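Search the forum
Search this forum only
Advanced search

Freezing cooked beans: with the liquid or without?

pintolane
4/22/18
I cook dried beans once a month in a big pot and freeze them. Up to now I've drained them first and packed them in bags. They come out a little mealy, with split skins, and I've gotten tired of it. My sister freezes hers in the cooking liquid and says they stay whole. I tried that once and ended up with a brick that took all evening to thaw. What do the rest of you do? Mostly pintos and black beans, sometimes navy.

marge_in_brosanau
With the liquid, always. Fill the container so the beans are just covered and leave an inch at the top. If you want them drained later, drain them later. The liquid is worth having anyway for soup or rice.

The brick problem is a container problem. Use smaller ones. I use pint deli tubs and one tub thaws in the fridge overnight.

T. Westerberg
I go the other way. Drained, cooled, spread on a sheet pan, frozen for a couple of hours, then bagged. You can pour out a handful for a salad without thawing anything. I've done it this way for years and don't get mealy beans. I think mealy beans come from cooking them too hard. If the pot is boiling fast the skins split before they ever see the freezer.

marge_in_brosanau
Split skins from hard boiling, yes. But drained beans dry out in the freezer after a month or so no matter how gently they were cooked. If you eat them fast you won't notice.

T. Westerberg
We do eat them fast. There are 4 of us and two are teenagers.

pintolane
I probably do boil too hard. I get impatient at the end. What temperature are people using in the oven, if anybody does them in the oven?

hotdish43
Oven at 250, lid on, soaked overnight, salted water. Start checking black beans at an hour and a half. Old beans can take twice that. I cool them in the pot with the liquid before packing because the skins tighten up when you drain them hot.

Salt the soaking water too. I know some people say salt makes them tough. I've never found that.

Jodell
It does make them tough. My mother never salted until the end and hers were perfect.

hotdish43
Try two small pots side by side, same bag of beans. I did it with navy beans and the salted ones were more tender and had better skins. What does toughen them is acid, so tomatoes and vinegar go in after they're soft.

Jodell
I'll try it, but I'm not promising anything. Agreed on the tomatoes. I ruined a whole pot of chili that way one July when I had too many to use up.

pintolane
Does anybody do flat bags with the liquid? I have a chest freezer and tubs waste a lot of room.

Takumi Arai
I do. Quart freezer bags, about two cups of beans with enough liquid to come up level. Push the air out, seal, lay them flat until they're solid, then stand them up like files in a box. A flat bag thaws in a bowl of cool water while you chop an onion. Last time I did over 25 bags and they fit in one crate.

Two things to watch. Let the beans get cold in the fridge before you bag them, or the steam makes frost. And don't lay the bags on wire shelves, because they sag through the gaps and then freeze around the wires. Put a sheet pan under them. 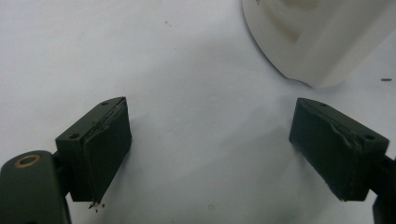 Plain white surface, two green gripper fingers

marge_in_brosanau
The wire shelf thing happened to me with chicken stock. I had to defrost half the freezer to get it out.

T. Westerberg
How do the bags hold up? I've had corners leak.

Takumi Arai
I get a leak now and then, usually at the seal where I got bean liquid in the track. Fold the top of the bag down like a cuff before you fill it and the track stays clean. I don't use the slider kind for anything wet.

Jodell
I would not go to the trouble. Canned beans are cheap and they keep on a shelf. I only cook dried ones for a holiday or when I want the broth.

hotdish43
Canned are fine in chili. For plain beans and rice I can taste the difference, and I like to control the salt.

Hisa
Adding one for the people who want small amounts. I freeze mine in a muffin tin with the liquid, then pop them out and bag the pucks. One puck is right for a quesadilla. Run the bottom of the tin under warm water first or they won't come loose.

pintolane
Thanks, all. I'm going to do the oven at 250 with salted soaking water, cool them in the pot, and then flat bags for most of it and a muffin tin for the black beans. I'll do one bag drained on a sheet pan too so I can compare after a month.

T. Westerberg
Fair enough. Label which is which. I say that from experience.

marge_in_brosanau
And write the date on before you fill the bag. Marker won't stick once it's wet.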